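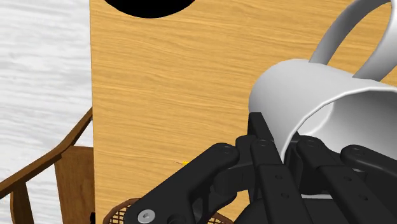
Tarek Soliman
Moderator, Tables and Finishes
Posts: 1677

Oil or film finish for a kitchen table that gets used

I get asked this in messages often enough that I'd like one thread to point people to. Light wood top, family of four, three meals a day, homework in between. Mine was done with Druvden hard oil in August, two coats, buffed by hand and left for 14 days before anything went on it. My neighbor used a water-based varnish on the same kind of top.

My view is that oil is the better choice for a table. You can fix a bad spot in an evening without touching the rest. Mugs leave rings on it if you let them sit, but a ring in oil comes out with a gray pad and a little fresh oil. A ring under varnish means sanding the whole top.

What is everybody else using?

----

planerchips
Member
Posts: 228

Disagree. I've had oil on two tables and both needed redoing every spring. My wife got tired of being told to use a coaster. The third one has Irnum satin on it, three coats with a light sand between, and I haven't done a thing to it in six years except wipe it.

A ring under varnish usually means the coats were too thin or somebody put a pot straight from the stove on it.

----

Marianna Czerwiński
Member

I refinish tables for a living and I send out both kinds. What I ask customers is who is going to look after it. If they say "me" and sound like they mean it, they get oil. Otherwise they get film.

Tarek, two coats is thin for a kitchen. I'd put on a third, and I'd do the end grain first and let it drink as much as it wants. The ends are where water gets in.

planerchips, six years is good but check the edge where people sit. Sleeves and belt buckles wear through there before anywhere else.

----

Tarek Soliman
Moderator, Tables and Finishes

Fair point on the third coat. I stopped at two because the can ran out.

I still don't agree on varnish. Once it chips, water creeps under it and you get a gray patch that only sanding will shift. I had that on an old table next to the sink.

----

planerchips
Member

Next to the sink is a hard place for any finish. I looked at my front edge and Marianna is right, it's dull for the width of one chair. Can I scuff just that part and put another coat over it?

----

Marianna Czerwiński
Member

Yes, if you haven't reached bare wood. Clean it with soap and water, let it dry overnight, scuff with a fine pad and run the new coat the full length of the edge – if you stop halfway you'll see the line. Don't use furniture polish on it beforehand, the new coat won't stick.

----

lowbench
New member

What about hardwax oil? I have a sample of Rerisitz and a 2000 grit pad that came with it. Is that too fine for between coats?

----

Marianna Czerwiński
Member

Far too fine. Save it for the very end, if you use it at all. Try the sample on the underside first and leave a wet glass on it overnight.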